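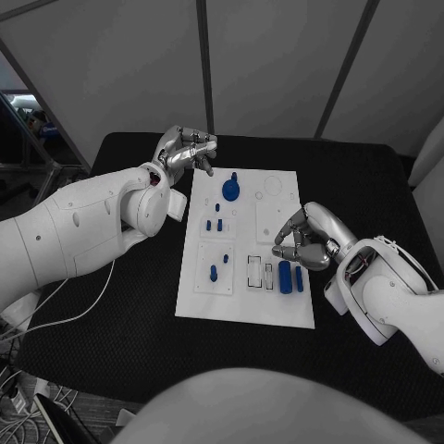

What does it mean to show a robot a task by hand or by remote control?

It means that a person performs the task through the robot, or with it, while the robot's own motion is recorded. In the hand-guided form, the person takes hold of the arm and moves it through the work. In the remote form, the person moves a separate device and the robot follows. The recordings are then used to produce a program or to train a control model that carries out the task without the person.

Task demonstration (robotics)

Task demonstration is a family of methods for giving a robot a new skill by example. It is also called teaching by demonstration, programming by demonstration or, when the recordings are used to train a model, imitation learning. The person who gives the example is usually called the operator or demonstrator. One complete performance of the task, from the start position to the end position, is called an episode.

The methods are used where writing out each motion in code would be slow or where the motion depends on small changes in the position of objects. Common subjects include placing parts, opening containers, folding cloth, sorting goods and fitting one piece into another.

Terms

Hand guiding, or kinesthetic teaching, refers to direct physical movement of the arm by the operator. Teleoperation refers to control from a distance, which may be a few feet or many miles. The device held or worn by the operator is called the leader, and the robot that copies it is called the follower. Playback is the repetition of a recorded motion exactly as stored. A policy is a trained model that chooses the next motion from what the robot currently senses.

Playback and policy are often confused in general writing. Playback repeats the same path even if the part has been moved. A policy can adjust its path, within the limits of what the training episodes covered.

Demonstration by hand

Hand guiding is the older of the two approaches in factory use. Early paint spraying robots were led through a stroke by a skilled painter, and the joint positions were stored for playback. Later arms were fitted with force sensors or with motors that could be driven backward easily, and this made it possible to guide a heavy arm with light pressure.

The operator feels the weight of contact directly, and very little extra equipment is needed. The main drawback is that the operator's own body stands in the work area. Cameras record the operator's hands along with the task, and a model trained on those images may come to depend on something that will be absent later. Some groups therefore record only the joint motion during guiding and then play the motion back with nobody touching the arm, taking the camera record on the second pass.

Hand guiding is also difficult with two arms at once, and more so when each arm ends in a hand with several fingers. A single operator cannot easily support two arms and place the fingers of both. For robots of this type, remote control is the usual choice.

Demonstration by remote control

Remote demonstration uses several kinds of leader device.

Matched arms. The operator moves a small or full-size copy of the robot's arm, joint for joint. The link between the two is simple and the delay is short. The leader must be built or adapted for each robot.

Handheld controllers. The position of each controller in space sets the position of a robot wrist, and a trigger closes the gripper. The robot's software works out the joint angles. These are quick to learn but give limited control of individual fingers.

Gloves. Sensors along the fingers measure bending, and the values are passed to a robot hand. Human and robot fingers differ in length and in range of motion, so the values have to be converted. This step is called retargeting. Poor retargeting is most noticeable in pinching, where the operator's thumb and index finger meet but the robot's do not.

Camera tracking. One or more cameras follow the operator's bare hands. No worn device is required, though tracking may be lost when one hand passes behind the other.

The operator may stand near the robot and watch it directly, or may work from a screen or headset that shows the view from the robot's head. The second arrangement has the advantage that the operator sees only what the robot's cameras see. If a hole or slot is hidden behind the robot's hand, it is hidden from the operator as well, and the operator learns to approach from a side that keeps it in view.

Task boards

A task board is a flat panel carrying a fixed set of small jobs. It is widely used for demonstration work and for comparing one robot or one method with another. Typical boards have round pegs, upright cylinders, plates and openings of different shapes, and the robot is asked to pick up, move or insert the loose pieces.

Boards of this kind bring several levels of difficulty into a small area. A thick cylinder can be grasped with most grippers. A short peg calls for a fingertip pinch, and pegs standing close together require the hand to take one without disturbing the next. Clear plates are a known source of error for depth cameras, which often report the surface beneath the plate or return no reading at all.

Contrast between the board and the surface beneath it helps the vision system find the edges of the board. A soft mat also protects the fingertips when an operator brings the hand down too far.

The Jernus board sequence

The Jernus sequence is a set of 7 board tasks prepared at Sternico for robots with two arms and fingered hands. It is arranged so that each task can be demonstrated and scored separately. The first tasks involve a single hand and a free-standing part. The later ones require one hand to steady a piece while the other works on it.

Under the Jernus rules, every task is shown 10 times by an operator before any episode is kept. These practice runs are discarded. The operator then records 100 accepted episodes for the task. The starting positions of the loose parts are changed between episodes according to a printed chart, and an episode is accepted only if the part finishes in its assigned place and both arms have returned to the rest position.

Episodes in which a part is dropped and then recovered are filed in a separate group. Opinion on their value is divided. The team at Sternico includes them in training on the grounds that the model should have examples of recovery. The Kidotside laboratory, which follows the same sequence, leaves them out and records recovery as a task of its own.

Recording

A usual record contains the joint positions of both arms, the positions of the fingers, the commands sent by the leader device, the images from each camera and a time stamp. Where force or touch sensors are fitted, their readings are stored as well. All of these must share one clock. A camera that lags behind the joint record teaches the model to act on an outdated view, and the fault may go unnoticed until the trained robot is tested.

The Qian collection is a shared store of demonstrations to which both Sternico and Kidotside contribute. As of Wed 22 June it held 2,066 episodes that had passed review. Each entry includes a short written statement of the task, the type of leader device and the result. Entries made by hand guiding and entries made by remote control are kept under separate headings, as the two differ in speed and in the smoothness of the motion.

Quality of demonstrations

The skill of the operator has a strong effect on the result. New operators tend to stop above the part, correct several times and then move down. Long pauses are a particular problem, for a model trained on them may learn to remain still. Experienced operators move at a steady pace and slow down only near contact.

Consistency between operators is also considered. Two people may solve the same task in different ways, such as taking a peg from the left or from the right. A small collection that mixes both ways can produce a model that hesitates between them. Written instructions often fix the order of the steps and the hand to be used, and leave the exact path to the operator.

Operator fatigue limits the length of a session. Holding the arms forward for long periods is tiring even with a light controller, and fine finger control declines first. At Kidotside, insertion tasks are scheduled early in the session - simple placing tasks follow.

Safety

During hand guiding, the arm is normally run at reduced speed and force, and the operator keeps a release switch within reach. During remote work, the area in reach of the robot is kept clear of people, and the follower is set to stop if the signal from the leader is lost. It must not resume suddenly when the signal returns. Most systems ask the operator to bring the leader back into line with the robot's present position before motion is allowed again.

Cables require attention on any arm that moves through a wide range. They should be given enough slack for the full reach of each joint and checked at the start of the day for wear near the wrist.

Limits

Demonstration does not remove the need for engineering. The robot must be physically able to perform the task, the sensors must capture what matters, and the examples must cover the conditions the robot will meet. A model trained on one board may fail when the board is turned or when the lighting changes. Tasks that rely mainly on touch are hard to show by remote control unless the leader device returns some sense of force to the operator.

See also

Force feedback
Imitation learning
Motion retargeting
Peg insertion
Teleoperation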